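Chapter 5
Learning to Tie: Imitation and the Suture Problem

When I started on surgical robots I assumed the needle would be the hard part. It's sharp, it's curved, it has to go in at one place and come out at another, and my supervisor at the time, Lærke Þórarinsdóttir, let me believe this for most of a year. Then we tried to tie a knot, and I stopped complaining about needles.

A needle keeps its shape, you see. Once you know where one end is and which way it's pointing, you know the rest. Thread is a different animal (I've called it worse in the lab), and most of this chapter is about what we do when the thing we're handling won't hold still long enough to be modelled.
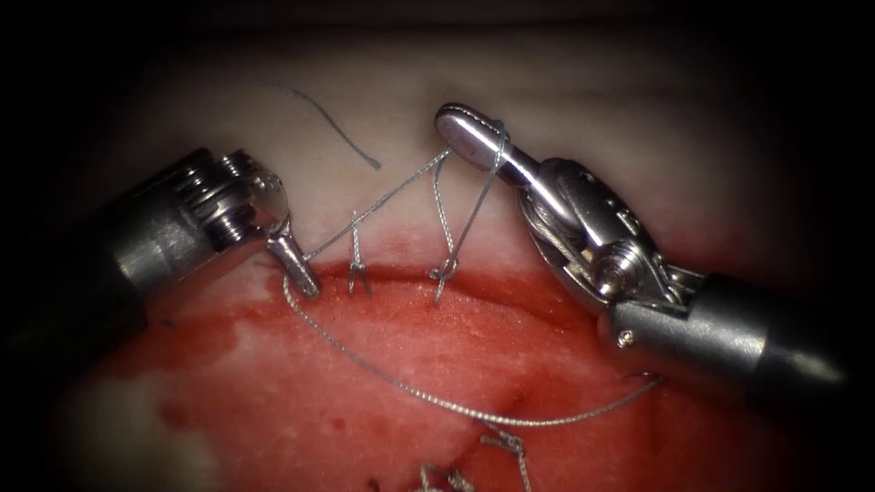 Imitation learning is my favourite way into the problem, so we'll begin there. The idea is simple enough: a person drives the arms, we record what the arms did and what the camera saw, and we train a policy to produce the same sort of motion from the same sort of view. What makes it interesting is how much the policy has to sort out for itself. Look at the thread -- one run is pulled straight between the two jaws, while a long loop sags across the red area and slips under the right-hand shaft. Both matter, but only the straight run tells you much about where the jaws ought to go next. And then there's that cut tail lying on the pale tissue near the top, held by neither instrument, which looks awfully like something worth grabbing!

Our first policy, Muvik, was trained on 1,302 demonstrations and had a real weakness for loose tails. Its successor, Arine, saw 3,000 and did much better, though I'll argue in Section 5.3 that the extra data deserves less credit than the change in how we represented actions. Have a pencil handy for that one -- there's a bit of algebra, and you'll want to draw the frames yourself before you read my version.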